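Tag der offenen Tür bei Lolten in Falwood. Ich bin wegen der Roboter gekommen, die Schlange steht natürlich am Würstchenstand.

Erste Station: Anmeldung am Touchscreen. Hängt. Eine Frau mit Klemmbrett übernimmt. Eins zu null für die Klemmbretter.

Halle 2 also. Rundgang mit Helm, obwohl über uns nichts ist außer Decke. Der Helm hat die Nummer 84 und riecht nach allen Vorgängern.

Im Vortrag fällt siebenmal das Wort „Haushaltsnähe“. Varma heißt das System, Pisby die Software dazu. Oder umgekehrt, die Folien waren sich da auch nicht einig.

Auf die Frage, was so was kostet, sagt der Vortragende, das komme darauf an. Worauf, kommt vermutlich auch darauf an.

Dann endlich die Vorführung, Thema Tischabräumen. Ein Kind neben mir bietet an, das schneller zu machen. Zu Hause vermutlich noch nie vorgekommen.

Angeblich 1000 Durchläufe seit Juli. Ich kenne WGs, die kommen in der ganzen Mietzeit nicht auf so viele.

Zwei Arme, ein Teller, Gabel und Löffel, daneben das grüne Tablett. Ich habe schon Hochzeiten mit weniger Spannung erlebt.

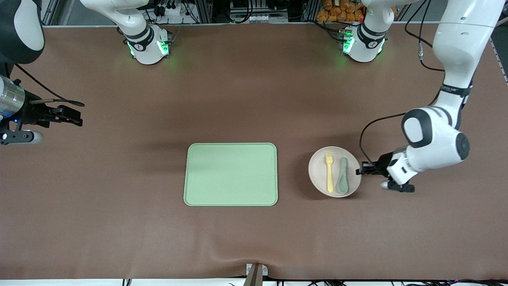 Falwood_Pendler fragt drunter, ob die Dinger auch abwaschen. Hab ich weitergegeben. Antwort: „Perspektivisch.“ Das sage ich zu Hause auch immer.

Zum Abschied gab es einen Kugelschreiber und einen Fragebogen. Der Kugelschreiber schreibt nicht – den Fragebogen habe ich also perspektivisch ausgefüllt.

Jetzt doch Würstchen. Schlange unverändert.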